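Drilano研究所发布Sallix方法复核报告:仿真厨房里的成绩,离真实厨房还有多远

新闻稿 2021年2月8日

Drilano研究所今天公布对机器人训练方法Sallix的独立复核结果。Sallix的做法是在计算机渲染的厨房里反复更换材质、光照和物体摆放,用由此得到的画面训练机械臂的控制策略,再把策略直接用到实物上,中间不采集任何真实数据。去年该方法的预印本流传开来之后,不少课题组把它当作默认起点,几家做家用自动化的公司也在对外材料里引用过它的结论。

复核组的结论比较克制:方法有用,在仿真内部的提升可以重复出来;但预印本中关于“基本消除仿真与现实差距”的说法,现有证据撑不住。在改变相机位置、并允许透明物体进入近景的条件下,策略的抓放成功率比原始设定低15个百分点,这一落差在原文的任何一张表里都看不到。

报告全文、评测脚本和全部运行日志同时公开。Drilano研究所与Sallix的作者团队没有合作关系,也未接受其资助。作者团队在报告定稿前收到了完整草稿,并提出了书面意见,这些意见连同复核组的答复一并收入附录。

一、复核的是什么

Sallix由两部分组成。前一部分是场景生成器,负责在一套固定的厨房户型里替换台面石材、柜体木纹、墙面颜色和家电外观,并随机摆放杯碗瓶罐。后一部分是训练流程,用生成的图像做模仿学习,教机械臂完成从台面取物、移动、放下这一类短任务。

原文的核心主张是,只要画面变化足够丰富,策略就会把真实世界当作“又一种变化”来处理。这个想法本身并不新,领域随机化的讨论已经持续了好几年。Sallix引人注意的地方在于它给出的数字很好看,而且声称整套流程在普通工作站上就能跑完。

复核组对后面这一点没有异议。按公开代码从头训练一遍,耗时约200小时,硬件要求确实不高。训练曲线的形状也和原文吻合,几个随机种子之间的波动在可以接受的范围内。如果只看这一步,复现是成功的。

问题出在评测环节。原文用于测试的场景和用于训练的场景出自同一个生成器,相机也固定在同一个位置上。换句话说,材质在变,杯子的位置在变,看厨房的那只“眼睛”从头到尾没有动过。原文在局限性一节里用一句话提到了这一点,随后在摘要和结论中都没有再出现。摘要写的是“面对未见过的厨房仍保持稳健”。在复核组看来,“未见过的厨房”这个措辞至少需要加上限定语。

二、怎么做的复核

复核组重新搭建了40个测试场景,沿用原有的户型和家电模型,只改动原文没有动过的因素。改动分为几类:相机的高度和朝向;前景中是否有物体靠近镜头;透明和半透明材质是否参与渲染;台面纹理与物体颜色之间的反差。

每一类改动单独测试,也两两组合测试,合计完成900次仿真运行。任务、时限和成功判据一律照搬原文,包括复核组认为偏宽松的那一条:物体只要在计时结束时位于目标区域之内就算成功,不要求机械臂已经松开并退回。这一条保留下来,是为了让数字可以直接和原文比较。报告附录另外给出了按较严格判据重新统计的结果,成绩整体更低,各条件之间的排序没有变化。

所有改动在跑实验之前写入预登记文件,文件存放在公开仓库里,时间戳可查。预登记之后复核组做过一处修改:原计划中有一组测试要改变机械臂底座的高度,后来发现公开代码里的运动学设置不支持这样做,强行修改会同时引入别的变量,于是放弃。这一组没有任何数据,报告里也没有用别的测试来填补它。

实物部分规模小得多,在Prunditz的实验厨房里进行。需要提前说明的是,这部分不足以得出统计上可靠的结论,报告也没有把它写进摘要。

三、结果

在与原文一致的条件下,复核得到的成功率与原文报告的数值没有实质差别。作者团队的代码是干净的,权重文件与论文描述对得上。这一点值得写明,近几年能做到这种程度的机器人学习论文并不算多。

只改变台面和柜体材质时,成绩也基本保持。深色木纹、浅色石材、带脉络的大理石纹,策略都应付得来,这恰好是训练阶段反复见过的变化。用它来证明策略具有泛化能力,说服力有限。

改变相机朝向以后,成绩开始松动。小幅度的转动影响不大,一旦转动使机械臂的上半段离开画面,失误就明显增多。复核组查看了失败的运行记录,常见的情形是策略仍然朝着训练时的惯常方向伸出,而目标物体在画面里的位置已经不同。看起来,策略把相当一部分判断押在了“机械臂应当出现在画面的哪个角落”上。复核组用遮挡测试做了旁证:把画面中底座附近的区域涂成均匀灰色,即使目标物体完全可见,成绩也会下降。

透明物体的影响更大,也更难解释。原文的生成器支持玻璃材质,但在训练配置里,透明物体只出现在台面中后部,从不靠近镜头。复核组把这一限制去掉,允许它们出现在任意位置。当一个半透明物体离镜头很近时,它会给身后的台面罩上一层颜色,把石材的纹路染成另一种色调,边缘又会在画面里拉出一条细长的弧线。人看一眼大致能猜到前面挡着东西,策略似乎没有这个能力。

文首提到的15个百分点,就是在相机改变和近景透明物体同时存在时测得的。单独看其中任何一项,落差都小一些,两项叠加后的损失大于各自损失之和。复核组对这种叠加效应没有给出机理解释。草稿里曾有一段推测,审阅时删掉了,理由是手头的数据既支持它,也支持至少另一种相反的说法。

还有一项阴性结果。复核组原以为台面纹理过于繁复会妨碍识别,预登记文件里也写了这个假设,测试结果不支持。大理石纹再花,单独拿出来也没有造成可测量的下降。预期落空,照样写进了正文。

四、一帧典型画面

报告正文选用了一张测试渲染图,用来说明所谓“近景半透明遮挡”在画面里是什么样子。

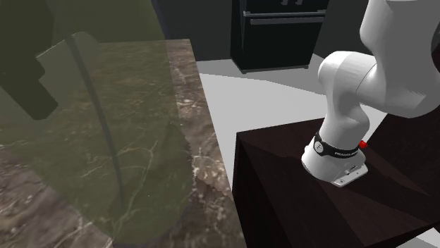 图片来源:Drilano研究所,计算机渲染图

机械臂立在右侧深色木柜上,上段已经伸出画面;左边的大理石台面有一大片罩在半透明的橄榄绿色里,中间那条深色弧线像是提手或杯沿。这类画面在原始训练配置中不会出现。复核组内部传阅时,对那片绿色究竟是什么物体也有过不同的猜测,最接近的说法是一件离镜头极近的玻璃容器。单凭一帧图像,谁也不敢说死。

真实的厨房里,近处有个玻璃瓶挡住一半视线是再普通不过的情况。如果一种方法在这种时候会犹豫,那么在宣传它可以进入家庭之前,至少应当把这一条测过并且写出来。

至于画面本身的逼真程度,复核组的看法与流行的说法有些出入。石纹、木纹和白色外壳上的柔和明暗都做得不错,乍看相当可信。但渲染得好看与分布上接近现实是两回事。地面是一整片平整的浅灰白色,没有污渍,没有水渍,也没有厨房里常见的杂物。Sallix的随机化在颜色和纹理上投入了大量精力,在“乱”这件事上投入得很少。

五、作者团队的意见与复核组的答复

作者团队的书面意见主要有几点,这里按原意转述,全文见附录。

他们认为,改变相机位置超出了方法声明的适用范围,用它来评判方法不够公平。复核组同意局限性一节确有相关表述,但认为摘要给读者的印象与此不一致,而多数引用者读的是摘要。复核组检查了若干引用该预印本的公开材料,没有发现哪一份提到相机固定这个前提。

他们还提出,只要在训练配置里放开相机位置和近景透明物体,问题就可以解决。复核组认为这很可能是对的,也建议作者团队做完这个实验再更新预印本。不过,如果每发现一种没有覆盖的变化就补进训练集,“直接面对未见过的厨房”这句话就要重新理解,它描述的将是一份越来越长的已知情况清单。

第三点涉及实物测试。作者团队指出,复核组在Prunditz使用的相机与原文型号不同。这个批评成立。复核组已经在报告中注明,并据此把实物部分从主要结论中移出。原文的实物测试同样只用了一张台子和一种照明,双方在这个问题上都谈不上充分。

作者团队没有质疑仿真部分的数据,并表示将在下一版预印本中修改摘要措辞。截至发稿,新版尚未上线。

六、本次复核没有回答的问题

复核只针对一种方法、一类短任务和一个户型族。别的仿真训练方法是否存在同样的弱点,这里没有数据。有读者可能会想把15个百分点这个数字套到整个领域上,请不要这样做。

复核同样不能说明Sallix优于或劣于同类方法。复核组没有做横向比较,因为各家方法的评测条件差别太大,硬放在一张表里只会制造新的误解。

此外,仿真中的下降幅度并不能换算成实物上的下降幅度。用一套仿真去批评另一套仿真下的结论,逻辑上有它的别扭之处,复核组清楚这一点。报告能够证明的是:在原作者自己认可的环境里,只需做几处日常程度的改动,原有结论就不再成立。至于真实厨房里是更糟还是更好,要靠实物数据来说话,而这样的数据目前仍然很少。

还有长任务的问题。短任务里一次取放失手,计一次失败就结束了;连续做几步时,前一步留下的偏差会带到后一步。复核组手里没有相应的测试,只能指出它没有被研究过。

七、给引用者和使用者的建议

准备以Sallix为基线的课题组,建议在报告成绩时注明相机是否固定,并至少附上一组改变视角的测试。公开的评测脚本可以直接调用,改动相机和透明物体各有独立开关,不需要重新训练。

准备在产品材料中引用这一方法的公司,建议写明数字出自仿真还是实物。复核组在整理资料时看到过这样的表述:前半句引用仿真成功率,后半句谈家庭用户,中间没有任何过渡。单看每半句都没有错,连起来读就成了另外一个意思。

对普通读者,复核组的建议更简单一些。看到机械臂在漂亮厨房里工作的图像或视频时,可以先问一句画面是拍的还是算出来的,再问一句测试用的厨房和训练用的厨房有什么不同。这两个问题如果在材料里找不到答案,就先把结论放一放。

八、数据与后续安排

评测脚本、场景配置、运行日志和预登记文件均以开放许可发布。每一次运行都保存了完整的画面序列和关节轨迹,失败的运行没有剔除。仿真软件的版本号写在仓库说明里,更换版本后渲染结果会有细微差异,复核组在自查时遇到过,请使用者留意。

下一阶段的工作计划在8月启动,内容是在Prunditz的实验厨房里补做实物测试,相机型号将与原文保持一致,照明条件则会有意打乱。测试方案会在采集数据之前公开,欢迎作者团队和其他课题组提出修改意见。方案公开之前,Drilano研究所不会就实物表现作任何预测。

报告中如发现错误,可通过公开仓库提交勘误,更正内容会以附注形式保留在原文旁边,不作覆盖。

关于Drilano研究所

Drilano研究所从事机器人学习结果的独立复核与评测方法研究,不开发也不销售机器人产品。研究所的复核对象由内部选题会确定,不接受被复核方付费委托。

媒体联络:Drilano研究所新闻办公室。转载请保留本文全文及图片来源,如需节选,请一并保留第六节关于结论适用范围的说明。

相关新闻

Drilano研究所公开机器人评测预登记模板
仿真成功率应当怎样写进摘要:一份写作建议
Prunditz实验厨房照明改造完成
透明物体抓取研究综述:常用数据集漏掉了什么
复核报告勘误汇总与更新说明
Sallix评测脚本使用指南(中文版)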